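WOOD AND TIMBER PRODUCTS, UNIT 4
Reading the grain: handout for the second block

Bring this to the bench session as well as the lecture. The workshop at Joubert has spare copies but they tend to be old ones with the wrong moisture table in them.

4.1 Figure, grain and texture

The three words get used as if they meant the same thing. In this unit, grain is the direction of the fibres relative to the length of the board. Texture is the size and evenness of the cells. Figure is the pattern you see on the face, and it depends on the species, the way the log was cut and how the light falls on it. Two pale tabletops, both with wavy lines running on a diagonal:
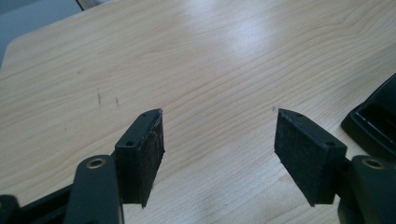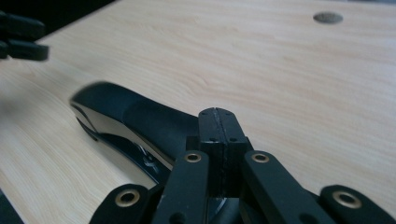
One of last year's group objected at this point that you can't call it figure until you know whether the top is solid or veneered, and wanted that question settled first. It was a fair objection and it is dealt with in 4.4. For naming the pattern, though, the face is enough. For predicting how a top will move, the face tells you very little.

4.2 How the cut makes the pattern

Flat-sawn (also back-sawn): the growth rings meet the face at less than 30 degrees. The face shows arches, loops and wavy lines. Most boards sold by the general yards are cut this way, as it gets the most timber out of the log.

Quarter-sawn: the rings meet the face close to square. The lines are straight and near parallel. Species with large rays will show fleck on this face. Moves less across its width.

Rift-sawn: in between. Straight lines, little fleck, more waste at the mill.

Rotary-cut veneer: peeled from a turning log with a long knife. The figure is broad and wandering, as the knife keeps following the same few rings in and out.

Look at the end before you name the cut. A face can mislead you, particularly near the heart of a small log, where one board may be flat-sawn in the middle and close to quarter-sawn at both edges.

4.3 Movement

Timber shrinks most along the line of the rings (tangential), less across them (radial) and hardly at all along its length. For class exercises use the following:

Tangential shrinkage, green to oven dry: 9 per cent
Radial shrinkage, green to oven dry: half the tangential value
Longitudinal: ignore
Moisture content in a heated room: 12 per cent
Moisture content as delivered from the Flondotgate shed: 20 per cent

These are working figures for the exercises and don't belong to any one species. Don't carry them over to your project timber. Look yours up.

Shrinkage is taken to start at fibre saturation, which we set at 30 per cent, and to run evenly down to zero. A flat-sawn board going from the shed to the heated room therefore loses 8 of those 30 points, and shrinks across its width by 8/30 of 9 per cent, or 2.4 per cent. On a top 900 mm wide that comes to 21.6 mm. If you have screwed the top hard to the rails, something will split.

4.4 Solid or veneered

Check the edges first. On solid timber, the lines on the face should carry over the long edge and end as rings at the end of the board. On a veneered panel the edge is usually a separate strip and the lines stop at the join.

Then check for repeats. Sliced veneers are often laid in sequence, so the same mark turns up again in the next leaf, sometimes mirrored. Printed surfaces repeat exactly.

Then the underside, if you can get at it. A knot on top with no trace below may only mean a thick board, so don't rely on this one alone.

Finish makes all of it harder. Glare hides figure, so move your head or the lamp before you write anything down.

4.5 Bench work

Use the offcuts in the Dranotley rack. Do not use the Jirnari boards, which are set aside for the joinery block.

Take four pieces. For each, sketch the end and mark the ring direction, name the cut, and say which way the piece will cup as it dries. Measure the width in millimetres at both ends and pencil it on the back with your initials. Leave the pieces on the open rack, spaced with stickers. We measure them again in April.

Written part: repeat the calculation in 4.3 for a quarter-sawn top of the same width. Show the working. Answers to one decimal place.

Reading for next time: Unit 5, glue lines and edge joints, up to the section on clamping pressure.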